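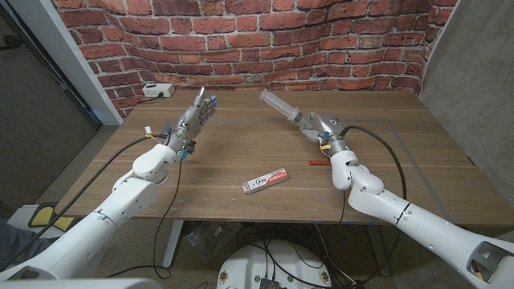

Two robot hands over a wooden table.

Posted 6th October by Stuart Tindall

Akcombe came back for its fourth series in September, and I have now watched all 6 episodes twice. The first time was for the story. The second was with a notebook, a stopwatch and the subtitles switched on, to find out why the new series feels slower than the old ones when every episode is the same length.

The short answer is the length of the scenes. In series three the average scene ran for a little under two minutes. In the new one it is closer to three, and the opening episode has a conversation in the harbour office that lasts for nine. I have no objection to a long scene. The trouble is that Akcombe was built on cutting between four households, and a nine-minute scene means that three of them are parked for most of an act. By the time we get back to the Abdella family, the viewer has to work out again who owes money to whom.

My working figure for the whole series is 27 scenes per episode. Carolina Teixeira, who keeps a far more careful log than mine, gets a slightly higher number and counts the telephone calls separately. We have agreed to differ on telephone calls. If both ends are shown, I treat the call as one scene.

The second change is the sound. Dialogue sits lower in the mix than before, and the score comes in under speech in places where the earlier series left it dry. I checked this on two sets of speakers and a pair of headphones. The effect is worst in episode three, during the argument on the stairs, where I missed the line about the will altogether and had to go back with subtitles. It matters, as the rest of the plot hangs on that line.

On the credit side, the writers have finally dealt with Gedov. He spent two series standing in doorways looking as if he knew something, and he now gets to say what it was. The explanation holds up. I went back to the series two finale to check the dates and found only one slip – the letter is read out a day before it is posted.

The recasting of the sister is less of a problem than I expected. The new actor plays her flatter and quicker, and by episode four I had stopped comparing.

A note on how to watch it. Ridura puts up all the episodes at once, but its player skips the opening titles by default, and in this series the titles change. There is a different photograph on the mantelpiece each time. Turn the skip setting off.

Rafferty Iwasaki has asked whether I will do the same exercise for the Christmas special. Yes, if there is one. I will also put up the scene log once I have tidied the columns, with the telephone calls marked so that Carolina can add them back in.

We use cookies to remember your settings and to count visits. Accept all / Manage choices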